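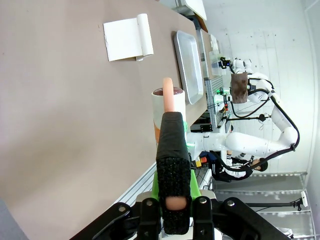

One reader of our first draft asked why two arms were needed at all, when a single arm with a good gripper and a fixed clamp could do most of the jobs on our list for half the money. The same reader thought that a shared workshop was the wrong place for the build and that the fair comparison was with a rented cell. We take the first point in this section and leave the second to Section 6.

4.3 Gripper and wrist fittings

A clamp holds a thing still but cannot follow it. In the towel task one arm has to take a corner while the other smooths or moves the rest of the cloth, and where the second arm needs to be depends on how the cloth has fallen. We tried the clamp during the first month. It worked for blocks and for cups standing upright. With cloth it pulled the weave tight on one side and left the other side free to twist, and the arm then had to let go and start again. After that the clamp went back in the drawer and the second arm was bolted on.

Both arms carry a parallel gripper with two fingers. The bracket between wrist and gripper went through nine versions. The early ones flexed when the fingers closed, which moved the camera as well, because at that stage the camera was fixed to the same plate. From version five onwards the camera has its own mount. The last change was a small one: the screw heads were moved so that a driver could reach them with the gripper in place. Before this, changing a finger meant taking the whole wrist apart, and people put it off until the pads were badly worn.

The pads themselves gave more trouble than the brackets. A hard pad marks soft items and a very soft one rolls under load, so that a corner of cloth creeps out while the arm is lifting. We settled on a pad that grips well when closed slowly. Closing speed is set in the Iltska control script and is the same for every task. We did try one setting for cloth and another for rigid items, but users forgot which was loaded, and the failures this caused were hard to tell apart from real ones.

4.4 Cloth handling

Cloth was added to the task list in March, later than the rest. The procedure is short. The towel is dropped on the table by hand, with no attempt to lay it flat. The operator picks a corner on the screen, the gripper comes down over it, closes, and lifts a little way before any sideways move is made. If the corner has slipped by then the attempt is ended and logged as a failed grasp.

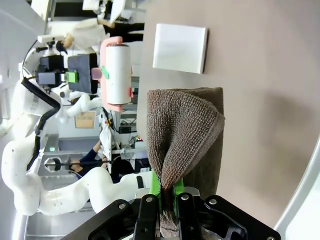
Iltska Build Team, Brito Shared Workshop

Figure 5. Corner grasp on a brown waffle-textured towel, seen from the wrist of the gripper. The second arm is on the left.

In a grasp of the kind shown in Figure 5, the cloth stands up in a cone-like fold under the fingers and spreads out below into a thicker bunch. The bunch is a problem for the next step. The table and the towel are close enough in tone under our lights that the outline of the towel is hard to find where it meets its own shadow, and the second arm may be sent to a fold when it should go to an edge. The edge seam is slightly darker than the rest and helps where it can be seen. We now ask the operator to confirm the second grasp point by hand. It slows the task down, but the arms have stopped meeting in the middle of the table.

Reach was the other limit. The bases were placed for the cup and block tasks, where each arm mostly keeps to its own side, and for cloth they are a little too far apart. With one arm stretched across, its cable loop takes up slack that we would like to have at the wrist. A longer cable was tried and caught on the shoulder joint. The present routing is a compromise — the loop is left large near the upper joint and tied down near the wrist — and it has to be checked before every session.

4.5 Logging

Every attempt writes one record, whether it ends well or badly. The log held 3,922 attempts when we froze it for this paper. Of these, about 1,000 were made before the final bracket was fitted, and they are left out of the tables in Section 5. Records made while the clamp was in use are kept in a separate file.

An attempt starts when the operator presses the pedal and stops when the fingers open again. Items left on the table from an earlier task were not cleared away unless they blocked the path of an arm. We think this is closer to how the bench is used by other members of the workshop, and it also means that the background differs from one record to the next. Stoppages were logged by hand on paper and copied in on Monday mornings, so a few short ones have probably been missed.

The part files for the bracket, the camera mount and the cable ties are in the Gomel folder of the project archive, with the version numbers used above.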